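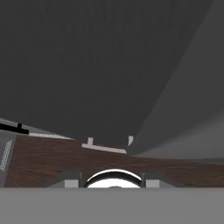

Plovine Opens Its Norley Repair Shop for Old Dining Tables

NORLEY, October – I've been itching to share this one! Plovine, my furniture repair business, is opening a second shop on Caden Street, and the doors open at 9 a.m. on the first morning of November.

Regulars at our Pickering shop know what we do. You bring in the table your grandmother left you (rings, burns, wobbly leg and all) and we bring it back to the dinner hour. Last year we finished 544 tables in Pickering, and the waiting list got so long that I was embarrassed to answer the phone.

The new place has 3,000 square feet of floor, a proper loading door and free parking behind the building. We'll take in chairs and benches too, but please, no pianos. I love them and I can't fix them.

A basic clean and re-oil starts at $86, and pickup is free inside Norley town limits. Quotes are given at the counter while you wait, so bring the leaves and any loose screws along with you.

Press visits are welcome any afternoon in opening week. Call the Pickering shop and ask for the owner – that's me.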